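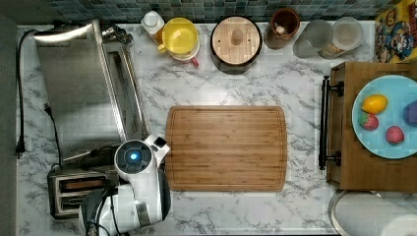 Haltent Küchendemo, Datensatz zum Tag der offenen Tür

README, Stand Dezember, noch nicht fertig

Inhalt: 841 Episoden, alle vom Vorführtag bei Morken. Ein Arm, Küchenzeile, Ansicht von oben. Spielobst, Schneidebrett, Toaster usw. Bedient von Ekene Tamuno und Flora Dow, Besucher durften ab 14 Uhr auch mal ran — diese Episoden haben "gast" im Namen.

Aufgaben: Obst vom Teller aufs Brett, Obst zurück, Brett verschieben. Toaster nur Anfahrt, kein Hebel.

Bekannte Probleme
Zeitstempel bei den ersten 5 Episoden falsch, bitte weglassen.
Gastepisoden teils abgebrochen, Label "abbruch" ist nicht überall gesetzt.
Pflaume und Erdbeere in den Labels machmal vertauscht. Obinna schaut drüber.

Aufteilung train/test fehlt noch, kommt mit der nächsten Version. Wer vorher was braucht — selber splitten, aber Gäste getrent halten.

Fragen an Modupe Olatunji.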